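Robot Learning from Examples
Handout 9: What does a demonstration teach?
Revised 1 March 2020

Reported dataset sizes should be read with suspicion. The Skistgate set, which we use for the exercises, holds 3,186 demonstrations of moving footwear in relation to a bin. That sounds like plenty until you ask how many of them differ in a way the learner could use. If the same sandal starts in the same spot for a whole afternoon, the policy may learn the afternoon.

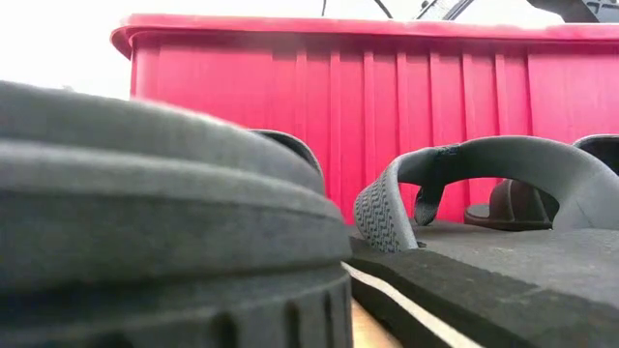 Medard's rule of thumb says that 1,000 demonstrations will cover a single task. I have never seen a good argument for the number. It says nothing about who drove the arm, how often the objects were moved between runs, or what was done with the failures. Rirmont threw the failures out. Zalewska kept them and labelled them, and I think that was wiser, though the labels are patchy before August and should be checked by hand.

Shoes and sandals are a fair test all the same. They bend, and a strap can be gripped in several places – some of them useless once the lift begins. Two operators will often choose different places, and a learner that averages the two may close on the air between them.

A low fixed camera adds its own trouble. Nearby objects hide the ones further back, and a tall-sided bin hides its own floor. The operator may have seen things the camera did not, in which case the recorded action depends on something missing from the input. Extra demonstrations of the same sort won't mend that.

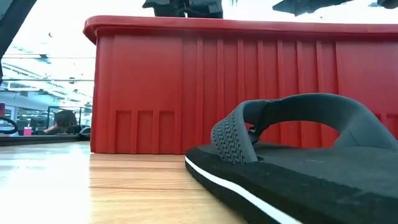
Should we simply collect more examples when the success rate is poor?
Look at the failures first. If they cluster around one starting position or one kind of grasp, collect there. If they don't cluster, suspect the camera view or the labels before asking for another week of arm time.

For the seminar: take the 74 held-out runs and sort them by starting position before you work out any average. Bring the sorted table, including the runs you were tempted to leave out.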